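Umeo handling project: progress report to Tolovport
July 27, 2026

Hi all,

Bit of a mixed one this time, so I'll start with the bad bit. We lost a good chunk of June to a fault in the left hand-held gripper, and it took me far too long to find it.

The plan was 429 book-handling demos by the end of June (pick up, turn over, put down, nudge square to the table edge). We recorded the lot and I was feeling pretty pleased with myself! Then I ran the replay check and 94 of them came back with the left fingers closing late. The tracking was fine, the cube was being picked up the whole way through, but the finger width lagged behind the video. A robot arm trained on that would squeeze after it had already started lifting, and with a heavy hardcover that means a dropped book or a bent corner.

I blamed the software first and wasted days on it. The real culprit was a set screw on the finger linkage that had backed out a little, so the trigger had some slop before anything moved. You could feel it with your thumb once you knew to look. Nobody was hurt and no books were damaged, but I've treated it as a safety matter anyway, as the same linkage is on the Sikix arm and a loose finger there is a different story. The arm stayed switched off until I'd checked both sides.

What's been done so far: thread locker on all the linkage screws, a quick open-and-close test against a gauge block before each session, and a flag in the recording program if the width and trigger readings drift apart. We've re-recorded 73 of the bad demos. The other 21 are booked in for next week, same books, same white table.

Money is okay. The replacement screws, the gauge block and a spare linkage came to $222, out of the repairs line. I'd like to keep the second spare that Vieira quoted us on, if you're happy with that. It'd save us stopping again if this one wears.

Still open: I don't know yet whether the screw worked loose from use or was never done up properly. I'll have a better idea after the next batch.

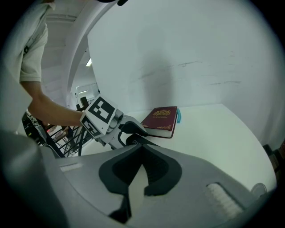
Tolovport wrote back that the second spare was fine to order, and asked that the arm stay off until the last 21 were recorded and the linkage had been checked once more.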